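Notebook, textile bench, Sunday

Madder again, and I have the place to myself apart from the radio, so this will probably run longer than it needs to. Do-yoon Son asked me to write up the whole bath properly this time, as last month's page had a tea ring over the only weights that mattered (mine, I'm afraid — sorry, all!).

Fabric

Everything in today's bath is the old cotton sheeting from the Pistanstead house clearance, washed twice with soda and rinsed until the water ran clear. It is lovely stuff, softer than anything I can buy by the yard, and it drinks up water straight away, with no floating and no dry patches. I tore it into pieces by hand and left the edges raw. I know Myung prefers them hemmed first, and I do see the point when the threads start tangling round the spoon, but hems hold on to extra dye and I want to judge the flat color.

Dry weight of the lot, 1000 g on the big scale. I weighed it again after lunch and got the same, which cheered me up.

Mordant

Alum at 100 g, dissolved in a jug of hot water before it went anywhere near the pot. Last time I got impatient and tipped the powder in dry, and we all remember the speckled pillowcase. Cloth in wet, brought up slowly, then left to cool in the pot with the lid on while I did the Landesari invoices. I squeezed it out and didn't rinse.

Dye bath

Ground madder from the Drerkon tub, the one with the cracked lid. It still smells right, sweet and earthy, a bit like a cellar with apples in it. I kept the heat low for 4 hours and stirred whenever the kitchen timer went. The thermometer is reading oddly again, so I went by eye and hand: steam but no bubbles. If the pot gets too lively the brown comes out and you can't coax it back, at least I never have.

I had hoped for brick red and what I got was a gentle pink. My first thought was the water, and I'm still inclined that way. The yard tap has been tasting flat since September, and madder does like a bit of chalk. The other suspect is the age of the powder, which was already in that tub when I started here.

Entered in the sample book as 1289, between the onion skins and that rather sad walnut.

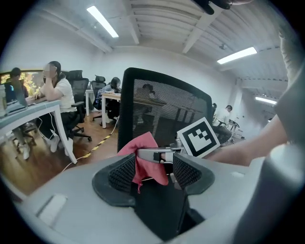

To try next

Same sheeting, same alum, a spoonful of chalk in the pot. Change only that, please, whoever gets to it first! I'd also like to keep the used bath going for a second, paler dip, as there was still plenty of color in it when I lifted the cloth out and it seemed a shame to pour it away. It's in the lidded bucket under the sink, labeled.

One set of swatches should go on the south windowsill for the light test, half covered with card. Do-yoon has the card and the good clips. Myung, could you leave the iron on the cotton setting when you're done with the linens? I scorched a corner this morning and said a few things to it.

Still need: pH strips, a new thermometer, string.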